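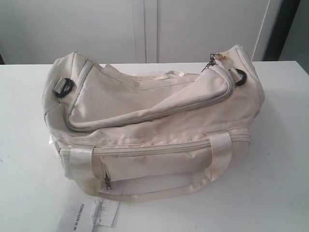 Passengers ought to know what they can bring on board before they pay for a ticket, and should not have to find out at the door of the coach, Maribeth Tan told the public session on luggage held in the town hall at Macedo. The point was raised several times during the evening and is reflected in the revised luggage conditions that Brikent has now published for its long-distance and overnight routes.

The new conditions take effect in September. They replace the wording in use since the company's day and night services were brought under a single timetable, and they apply to all tickets for travel after the change, including those already sold. Passengers who booked under the old conditions and whose luggage would no longer be accepted may ask for a full refund up to the evening before departure.

Under the revised text, each passenger may place one main item in the hold and keep one smaller item at the seat. The main item may be a suitcase, a rucksack or a soft bag. The smaller item must fit under the seat in front or on the passenger's lap, and may not be left in the aisle or on an empty seat at any time, including when the coach is standing at a stop. Coats, walking sticks and food for the journey are not counted. Nor are items needed for the care of a baby or for medical reasons, although passengers carrying medical equipment are asked to tell the booking office in advance so that a suitable seat can be set aside.

The main change concerns soft bags without a rigid frame. Until now, these were treated in the same way as hard suitcases and had to travel in the hold whatever their contents. From September, a soft bag may be taken to the seat if, once packed, it can be placed under the seat without force. The driver's decision at boarding will be final, but a passenger who is refused may move the bag to the hold without charge. The former handling fee for late transfers to the hold has been withdrawn on all routes.

Brikent received 1,145 replies to its consultation on the draft conditions, which was open to passengers, staff and local authorities along the routes. Of these, 732 supported the change for soft bags. Those who opposed it were mainly concerned that the space under the seats would be used for bags that were too full, and that people in the window seats would have difficulty getting out. The company has responded by adding a line which asks passengers to keep shoulder straps tucked in or detached during the journey, and by instructing drivers to check the floor area before leaving each main stop.

A smaller group of replies dealt with labelling. The draft had required a printed tag on every item, to be produced at home or at a ticket machine. This was widely criticised, in particular by older passengers and by those who join the coach at roadside stops where there is no machine. In the final version a handwritten label showing a name and a telephone number is enough. Free card labels will be held on every vehicle and at the counters in Macedo. 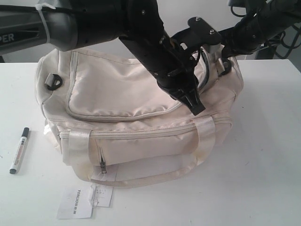

Space in the hold was never the real difficulty on the night coaches, according to Rosalía Sepúlveda; what people wanted was to keep a change of clothes and a wash bag within reach without having to wake the driver's mate at a rest stop. Other contributions at the session were in the same vein. Several speakers asked that the hold should remain locked between main stops after dark, and this has been accepted.

On the Nitemico overnight service, the hold will therefore be opened only at the first and last stops and at the long rest stop in between. Passengers leaving the coach at any other point are asked to say so when they board, so that their luggage can be loaded last. The rest stop itself will be extended to 30 minutes, which the company says will give enough time for bags to be reached without delaying the departure. The arrival time in Macedo is unchanged.

Left luggage at Macedo coach station is also to be reorganised. The staffed counter will continue to close at the end of the afternoon, but the lockers run by Skineo in the waiting hall will be available until the last coach has left. Charges will be shown on the locker doors and on the station website. Items left after closing will be taken to the lost property office, where they will be kept for five weeks before being disposed of. Items of value and identity papers will be passed to the police, as at present.

No change is being made to the rules on bicycles, musical instruments or pushchairs. Folding bicycles must still be in a closed bag and will travel in the hold. Instruments may be taken to the seat where a second ticket has been bought, and the booking office will continue to sell these at half the adult fare - a point on which a number of replies had asked for reassurance.

The training of drivers and counter staff is under way and is expected to take roughly a month. During the first weeks after the change, station staff will be present at boarding in the early evening to answer questions, and drivers have been asked to apply the under-seat rule with some patience while passengers become used to it.

The full conditions can be read on the company's website and at all staffed counters. Copies in large print are available on request. Comments on how the new rules are working may be sent in writing to the passenger office, which will publish a summary of them in the spring.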